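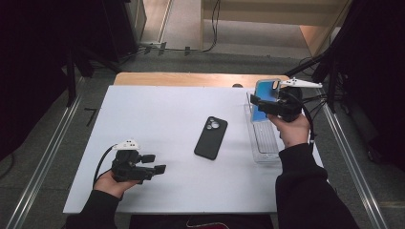 Small Food Business, Unit 4: Pricing and packing confectionery for events

Handout to go with the July session. Bring your costing sheet from Unit 3, filled in for one product of your own.

1. What goes into the price

Most people starting out price a box of sweets by looking at what the shop down the road charges and taking a little off. You need your own figure first. Work it out per batch, then divide by the number of saleable pieces. Pieces that break, stick or get eaten as tasters are part of the batch cost but they don't earn anything, so leave them out of the divisor.

Costs to include:
Ingredients, at the price you paid, including delivery
Packaging: box, liner, label, ribbon, outer carton
Labour, including wrapping and cleaning up
Power or gas, and kitchen hire if you don't own the kitchen
A share of insurance, registration and the stall or van

Wrapping is the one that catches people. A tray of caramels may take longer to wrap than to cook. Time yourself on a full batch and write the number down.

2. Worked case: Gostau

Gostau is a two-person business making nougat and caramels for weddings and work functions. Their first big order was 100 favour boxes with 3 pieces in each. They quoted on ingredients and boxes only, doubled the result and sent it off. The labels had to be reprinted when the couple changed the spelling of a name, and the boxes arrived flat and had to be folded by hand. Once labour was counted, the job made a small loss.

For the next order they changed three things. The quote listed folding and filling as a separate line. Artwork was signed off before anything went to the printer, and later changes were charged. A deposit was taken at booking, with the balance due two weeks before the event.

Go through the case in pairs and mark which of these would apply to your own product.

3. Shelf life and storage

Nougat takes up moisture from the air and goes sticky. Caramel does the same, more slowly. Chocolate blooms if it moves between warm and cold. In a humid summer all of them suffer, so decide on your packing date by counting back from the event, and tell the customer where to keep the boxes. A cool cupboard suits most lines. The fridge usually doesn't.

Keep a sample from every batch, labelled with the date made. If a customer complains you'll want something to compare against.

4. Labels

Check the current rules with your local authority before printing. At a minimum expect to show the product name, ingredients, allergens, a best-before date and your business details. Nuts, milk, egg and soy come up constantly in this trade. If you make a nut line and a nut-free line in the same kitchen, read the notes on cross-contact from Unit 2 again.

Favour boxes are often too small for a full label. Talk through the options with whoever inspects your kitchen, and do it early.

5. Hiring out carts and machines

Some makers add a lolly cart or a fairy floss machine for parties. Abelardo Puma will cover this in the second half of the session, using his bookings with Starnum and the Cáceres function rooms. Points to listen for: who cleans the machine, who pays for damage, how long the operator stays, and whether the venue has a power point near where the cart will stand.

For next time

Cost one product in full and write a one-page quote for 100 boxes. Use the Lotedska quote template or your own. Show labour as its own line.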